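Semdale Textured Finger Set for Two-Finger Grippers

Home > Gripping > Fingers and pads > Textured

Item: Semdale finger pair, black, bumped surface
Fits: Rondell parallel grippers, standard and short stroke
Sold as: pair, left and right
Maximum recommended load: 3 lb
Warranty: 25 months
Availability: ships from Nommont

Overview

The Semdale set replaces the plain fingers supplied with Rondell grippers. The surface is covered in small raised bumps and the tips are rounded. It is meant for light packing, sorting and tidying work, where the items change from one pick to the next.

Customers often ask whether an arm fitted with these can take over a chore completely. For a bench job with known items, in many cases yes. Boxes, cartons, bottles and folded cloths of a known size can be picked and set down all day with an operator checking in. For general housework, no. Clearing a kitchen counter or emptying a dishwasher still needs someone close by, and a person will finish sooner.

What it handles well

Small cartons and paper packages
Rigid tubes and bottles
Books standing with a gap on each side
Folded towels, one at a time

What it does not handle well

Plastic bags and film
Coins, cards and anything flat against the table
Wet dishes
Cables

Light packages can slide when one finger touches before the other. Approach slowly and center the gripper before closing. Pale items on a pale bench are harder for some wrist cameras to find, so allow time for tuning.

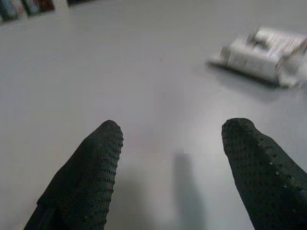 Atallah packing line, comment left in April: We run 36 picks an hour with this set on small cartons, and our slowest packer does several times that. It earns its place on the evening shift when the bench would be idle. I would not buy it to replace a person, and I would not send it home to do my dishes.

Fitting

Remove the two screws at the base of each original finger. Fit the left finger first. Tighten by hand, run the gripper open and closed, then tighten fully. Recalibrate the stroke before the first pick.

Care

Wipe with a damp cloth. Do not use solvent. Inspect the bumps every 2,000 cycles and replace both fingers together when the tips feel smooth.

Also in this range

Semdale plain fingers
Semdale narrow tips
Rondell adapter plate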